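Breakfast Table Collection – Read Me First

Hello and welcome! If you've found your way to this folder, you're probably after pictures of ordinary breakfast things on an ordinary table, and I hope there's something in here you can use. The collection is called Grandley, after the street where Tomoyo Noguchi and I first started putting it together, and this copy was last tidied up on 18th September.

What's in it

There are 2,577 pictures, all in colour, sorted into two folders. The one named "table" has the whole tabletop in view, and the one named "close" stays near a single item. The subject is the small business of getting breakfast on: toast, plates, little dishes of this and that, and the tools you'd reach for while the bread is browning. We had a soft spot for toast from the start (Tomoyo would happily eat it three times a day), so you'll find rather a lot of it. 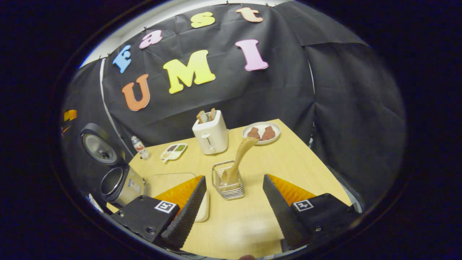
Things get moved about from one picture to the next, which was the whole idea. A real breakfast table never stays put for long – somebody wants the spatula, somebody else shoves the plate over to make room – and we wanted the collection to feel a bit like that. Please don't expect everything to be lined up neatly, or every food to have a name we'd all agree on. When we weren't sure what to call something, we wrote "food item" in the labels and left it there.

Labels

Each picture has a matching line in labels.csv with the file name, the main items and a short note. I wrote the notes for "table" and Tomoyo wrote the ones for "close", so the spelling wanders a little. I say "spatula" where she sometimes says "turner", and we've both used "dish" far too freely.

Known problems

The older labels use "holder" and "rack" for the same sort of thing. I started fixing these last December and got through the first five sheets before life got in the way, so search for both words.

Using it

You're welcome to use the pictures for study or teaching. Please credit Rin Murakami and Tomoyo Noguchi, keep this file with your copy, and do write if you spot a wrong label – I'm always glad to fix one!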